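How a School Science Fair Works

Has your teacher told you there is a science fair coming up? Maybe your stomach did a little flip when you heard, because it sounds like a big thing with a lot of rules. Don't worry! A science fair is really a day for asking a question, trying to find the answer, and then telling other people what you found. You already do the first part all the time (why does bread go fuzzy, why do some socks slide better than others), so you are further along than you think.

Finding your question

A good question is one you can test yourself. "What is space like?" is a lovely question, but it's hard to test from your kitchen. "Do bean seeds sprout faster in a dark cupboard or on a sunny windowsill?" is much easier to manage, and all you need is seeds, cups, soil, water and some patience. Pick something you truly want to know, because you will be spending a few weeks with it.

Before you start, write down what you think will happen. Grown-up scientists call this a hypothesis. It is fine if your guess is wrong - lots of ribbons have gone to children whose guesses were wrong!

Making your board

Your board is a big folded card that stands up on a table. Put your question at the top in large letters, then show what you did and what happened. Drawings, charts and photos all help people who are walking by. At the Hunlow schools fair, each project also comes with a short summary of no more than 200 words, and it's a good idea to read yours out loud to someone at home before you hand it in.

Talking to the judges

On the day, 2 judges will come to your table. They will ask what you did, what surprised you, and what you would try next. They aren't trying to catch you out, and "I don't know yet" is a perfectly good answer. Take a breath, look at your board if you forget something, and tell it the way you would tell a friend.

After the judging, you can wander around and look at everybody else's tables, and this is the part many children like best. Ask them questions too! You may come home with an idea for next November's fair already buzzing in your head.
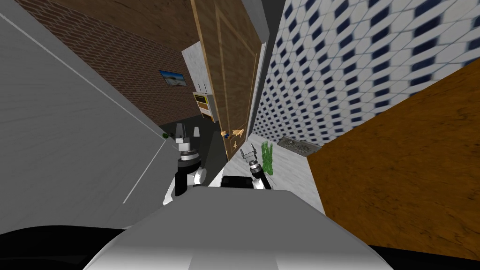
Words to know

Hypothesis: your best guess before you begin.

Variable: something that can change in your test, like light or water.

Data: the things you measure and write down.

Conclusion: what your data tells you about your question.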